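Food and Heat, evening course
Handout for session 4: Steam

Notes revised 06/11/2024

Welcome back! Last time we finished with boiling and simmering, and I promised that steam would be more exciting than it sounds. I stand by that. These notes cover what we got through in class plus the bits I rushed at the end. Please read section 3 again before you try the home task.

1. What steam is

The white cloud over a kettle is mostly tiny drops of liquid water. Steam proper is a gas and you can't see it. Look closely at the spout of a kettle at full boil and you'll find a small clear gap between the metal and the start of the cloud. The gap is the steam. The cloud is what it turns into when it meets cooler air. (I have shown this to people who have made tea every day of their lives and they go straight home to look at the kettle, which I love.)

At sea level water boils at 100 degrees C. Go up a mountain and the boiling point drops, so your steam is cooler too and everything takes longer. Our Ccori recipe sheet was written for a kitchen high in the hills, and that is why its timings look so long. Don't copy them down here or your fish will be ruined.

2. Why it cooks so fast

Put your hand in an oven at 100 degrees for a second or two and you'll feel warm air. Put your hand in steam at the same temperature and you'll be badly scalded. Please don't test the second one!

Turning water into steam takes a great deal of energy, far more than warming the same water from cold to the boil. All that energy is carried along in the gas. When steam touches something cooler, such as a dumpling or your wrist, it turns back into water on the surface and hands the whole lot over at once. This is called latent heat, and if you remember one term from tonight, make it this one.

Some things follow from it:

Steam goes for the coldest surface first. A fridge-cold piece of fish gets a big rush of heat at the start, and the rate drops as the outside warms up.

The surface can't get hotter than the steam. You will never brown anything in a steamer. Browning needs a much hotter, drier surface, and we come to that in session 6.

Air gets in the way. A lid that is always being lifted lets air in and steam out, and the temperature inside falls. In-ho Pyo asked whether a quick peek matters. One peek, not much. Five peeks during a small batch of buns, yes, and you'll see it in the middle of the bun.

3. Drips

All steam that meets a cool lid turns back to water, and the water has to go somewhere. Under a flat metal lid it gathers in drops and falls on the food. For greens this makes no difference. For bread dough it is a disaster - you get wet, grey, wrinkled patches where each drop lands.

Ways round it:

Use a domed lid, so the water runs down to the side.
Tie a clean tea towel round the lid, with the corners folded up on top and well away from the flame.
Use a woven lid, which lets a little steam through and soaks up some of the water.

I'm a great fan of the tea towel. It costs nothing and it works on the pan you already own.

4. Stacking

With more than one tier, the bottom one gets the fresh steam first and so cooks a little quicker. Put whatever takes longest at the bottom. If everything is the same, swap the tiers halfway through. Leave gaps between the pieces! Steam has to get past the food on its way up, and a tier packed tight from side to side acts like a lid on the one below. The same goes for liners. If you use baking paper, cut plenty of holes in it.

Fish and meat will drip on whatever sits under them, so they go at the bottom even when they cook quickly. That rule beats the timing rule.

5. Power and water

A common hob ring gives out something like 2000 watts at full. You need that to bring the water up, but once the steam is flowing you can turn it well down. A furious boil doesn't make the steam any hotter. It only empties the pan sooner, and then you get a scorched pan and a smell that stays in the curtains.

Start with enough water for the whole time, keep the level below the food, and have a kettle of hot water ready. Top up with hot, never cold, or the steam stops while the pan catches up. For anything over 30 minutes, check the level at least once.

An old trick from the Hevside cookery leaflets is to put a clean coin in the bottom of the pan. It rattles while there is water boiling round it and goes quiet when the pan is nearly dry. I tried it this summer and was delighted.

6. Home task

Take 2 carrots of much the same size and slice them to the same thickness. Boil one lot and steam the other. Taste a slice from each every couple of minutes and write down what you notice: how firm, how sweet, what colour. Look at the water afterwards too. Where did the orange go?

If you have time, steam a third lot with the lid left half off, and compare. Bring your notes next time, messy ones very welcome. We'll put everybody's timings up on the board and I expect some lively arguments.

Reading: the chapter on moist heat in the course book. The Gredemeck table of cooking times is handy but rather generous with green beans. There is no session in the last two weeks of December.
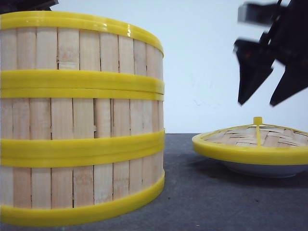

In-ho Pyo: I did the carrots tonight and the steamed ones took longer than the boiled ones, which I wasn't expecting after all that latent heat. Is it that the boiling water touches every side of the slice at once, while mine were lying on top of each other? I'll spread them out and have another go before we meet.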